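Last updated: December
Print this page | E-mail this page

Tableware: which pieces go where, and what to do with leftovers in bowls

The shared kitchen on the second floor has been running on a mixed set of tableware since the Wostar crates were emptied. The result is a cupboard containing ceramic, plastic and metal pieces from at least two suppliers, with different limits on heat and different stacking heights. This item sets out the arrangement that applies from this month. It replaces the sheet taped inside the cupboard door, which can be thrown away.

Ceramic. The white bowls and the mugs are from the Nogueira range. They may go in the microwave and in the dishwasher, top or bottom rack. Bowls stack no higher than 3. Above that the foot of the upper bowl rests on the glaze of the one below and leaves grey marks, which come off with bicarbonate paste but take time. Mugs are not stacked at all. They stand on the upper shelf, rim up, handles to the left, which allows one more mug per row than the old arrangement.

Plastic. The orange bowls are for cold food and dry goods only. They are not to go in the microwave. They soften slightly on the bottom rack of the dishwasher, where the element is, and several older ones no longer sit flat as a result. Use the top rack. A plastic bowl that rocks when placed on the table should be taken out of use and left in the tray under the sink.

Plates. The large green plates are wider than the slots in the left half of the dishwasher rack and foul the spray arm if forced. Load them in the right half, facing the centre. In the cupboard they go at the bottom, under the smaller white plates.

Cutlery. There are two patterns in the drawer, the plain silver one and the Wandano one with gold-toned handles. The two may be mixed at table. They should not be mixed in the dishwasher basket, as the coloured handles dull when they rub against bare steel over a number of cycles. Put the gold-toned pieces in the end compartment, handles up. Scouring pads must not be used on them.
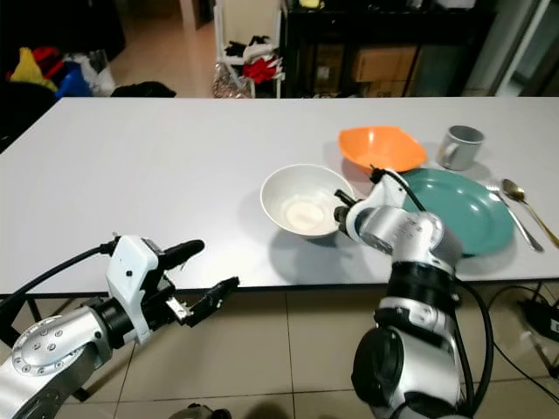 Food residue is the larger problem. The drain filter was cleared twice last month and on both occasions the blockage was dairy: yoghurt, custard, thick sauces. These do not rinse away cleanly in cold water and they set on the filter mesh when the hot cycle starts. The procedure is as follows.

Scrape the contents of the bowl into the food caddy with a spoon or the silicone scraper. Wipe the inside with a paper towel if a film remains. Rinse in warm water, not hot. Load the bowl at an angle so that water runs out of it. Bowls holding more than a spoonful of liquid should be emptied into the sink with the strainer in place.

Bowls left on the table with food in them will be cleared at 6 p.m. and the contents discarded. Anything to be kept should be covered, labelled with the date and moved to the fridge before then.

The white tables. The surface is matt and shows rings from mugs, tea in particular. Wipe with a damp cloth and a drop of washing-up liquid, then dry. Cream cleaners polish the finish in patches and the patches cannot be reversed. The front edge collects crumbs underneath and should be wiped separately. Hot pans need a mat. Mats are in the drawer below the cutlery.

Dishwasher settings. Programme 3 is the normal one for mixed loads and takes around 120 minutes. The short programme is adequate for mugs and cutlery but does not shift dried dairy from ceramic. Salt is topped up when the indicator shows, and rinse aid at the same time. Please do not open the door in the last part of the cycle, as the plastic pieces hold water and only dry if the door stays shut until the end.

Replacements. Broken or chipped pieces are replaced through Wallix. The order code for the white bowl is 1107 and for the large green plate 1599. Enter the code and the quantity on the form by the fridge. Mugs are currently on back order. Orange bowls will not be reordered once the present ones wear out, and the shelf space will go to ceramic. Chipped ceramic goes in the rigid box beside the bin, wrapped in newspaper, and is not to be put in glass recycling.

The cutlery drawer insert is still the wrong size and slides when the drawer is opened quickly. A longer one is on order.

Contact | Copyright | Back to top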